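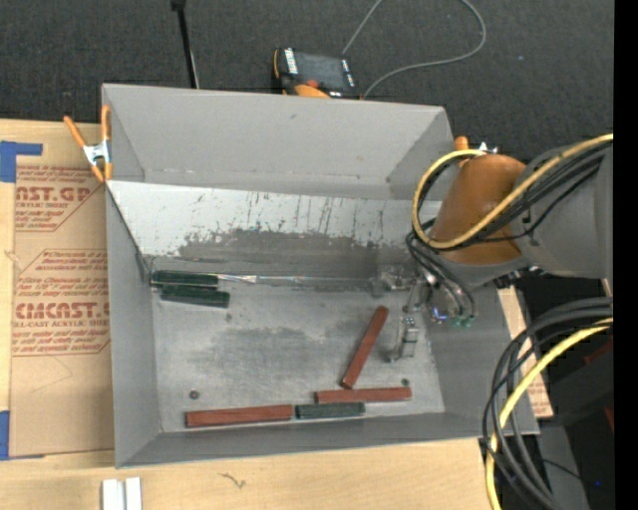

## Readers wanted – Edton Fiction Circle

Need six people to read old novels with us and say what they think. Starts late October, evenings, back room at Stulasby Books in Edton.

First up is *The Chisholm Sisters*, a family saga set in a mill town. 458 pages, small print. Out of print for years, Fullik Press is bringing it back and wants reader notes before the new intro gets written.

What you'd do:

- read 60 pages a week, give or take
- turn up, talk, disagree
- send a half page of notes by email – spelling doesnt matter

Pay is $285 for the whole book, paid at the end. Copies provided, keep yours.

No degree needed. Slow readers fine. Please no one who has already reviewed for Fullik, they want fresh eyes.

To apply – a few lines on the last novel you finished and wether you liked it. Leave it at the shop counter, marked for Tyson Lemieux.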